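COMMUNIQUÉ DE PRESSE
29 septembre 2026

Menico ouvre un service de reprise et de réparation de mobilier de bureau

L'entreprise Menico, spécialisée dans l'aménagement de locaux professionnels, lance un service de reprise de mobilier destiné aux PME et aux collectivités. Bureaux, cloisons, sièges et rangements sont enlevés sur place, contrôlés, puis réparés ou démontés pour pièces.
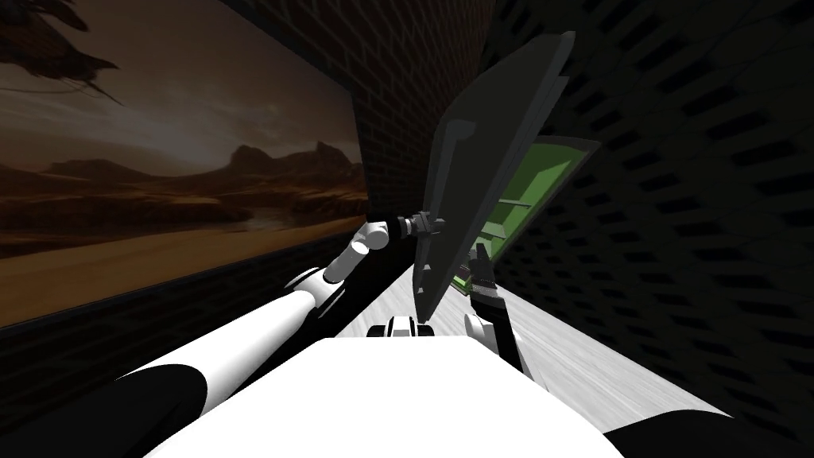 Le service est né d'un essai mené depuis le mois de mai avec trois clients, dont le cabinet d'études Lyimo. Au total, 140 meubles ont été repris pendant cette période. Les pièces en bon état sont revendues sous la marque Pavamau, avec une garantie de quatre ans.

« Nos clients nous demandaient quoi faire de leurs anciens postes de travail au moment d'un déménagement. Nous leur donnons maintenant une réponse chiffrée avant la signature du devis », explique Woo-jin Gil, directeur général de Menico. 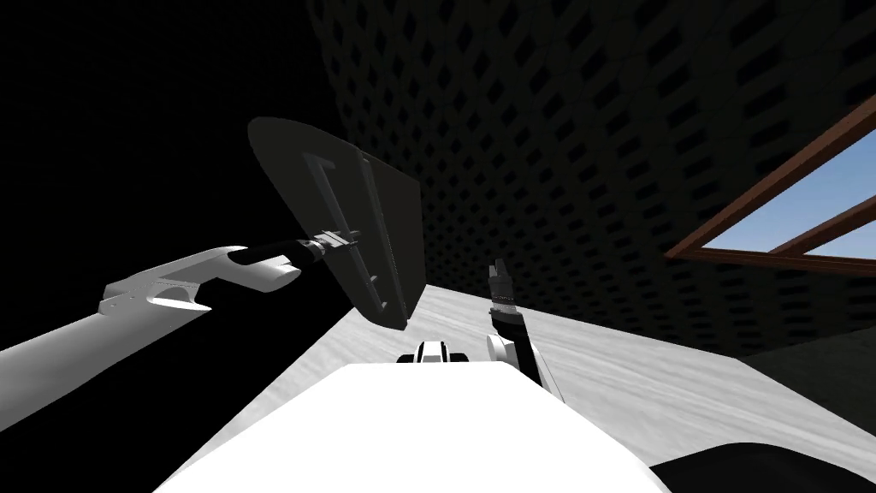
L'enlèvement est planifié sous six jours ouvrés après acceptation du devis. Un bordereau est remis au client pour chaque lot, avec la destination des meubles : revente, don ou recyclage. Le transport est confié à la société Worero.

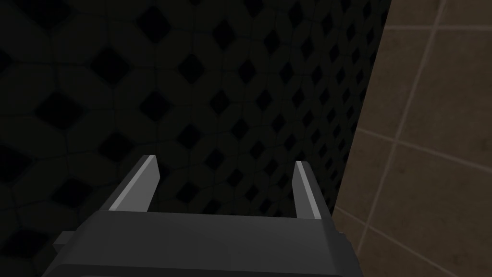

Les demandes de devis se font en ligne, sur le site de Menico, ou auprès de l'agence commerciale habituelle. Les lots comprenant des armoires fortes ou du mobilier fixé au mur font l'objet d'une visite préalable.

Contact presse : service communication de Menico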